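Saskia Bolger builds grippers in a shared workshop called Uruvley, on a bench she rents by the month. She started with a kit arm, got tired of it, and moved on to tools you hold in your hand and squeeze. The one she is working on now goes by Femia. I talked to her there on 7th June, with the bandsaw going next door for most of it.

She trained as a bookbinder and says she came to this sideways. "I wanted something to hold a page while I glued it. I never did make that. I got interested in the fingers and stayed there."

Femia has two black fingers set at an angle, with blue pads on the inner faces. The first version, Zirklow, had bare fingers and dropped nearly everything. "It could hold a sponge. Anything hard and smooth went straight out the side."

The pads took the longest. She tried bicycle inner tube, then the grippy mat you put under rugs, then a poured rubber that never set properly in the cold. The blue ones have a texture moulded in. Hamish Ashby, who has the next bench, made the mould for her in exchange for some soldering.

"Hamish thinks I should have made the texture deeper," she says. "He may be right. I'm not pouring them again this month."

I asked what it has cost. She has spent £200 on this version, most of it on parts she bought twice. The screws were the wrong length the first time. She keeps the receipts in a tin and doesn't look at them much.

Her test is simple. She spreads small things out on something soft and tries to pick them up one by one into a tray. She wants to reach 1,000 picks before she changes the design again, and writes each one down in an exercise book as a tick or a cross.

"A hard table is a different job," she says. "On a blanket, things sink in a bit and the fingers push the cloth along. You go for a bracelet and come up with a fold of fleece."

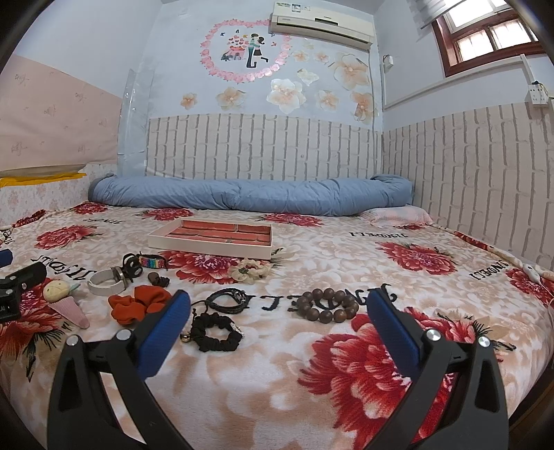

Beads are easier than she expected, as the fingers can close on one bead and the rest follow. Scrunchies are easy too. Flat cord is the worst, and she has no fix for it yet beyond coming in at a steeper angle. Hamish has suggested a thin lip on the fingertips, and she has drawn it up three ways without cutting any of them.

After that she would like to put a motor on it. She has one in a drawer, left over from the kit arm, and doubts it is strong enough. "I'll try it anyway. It's paid for."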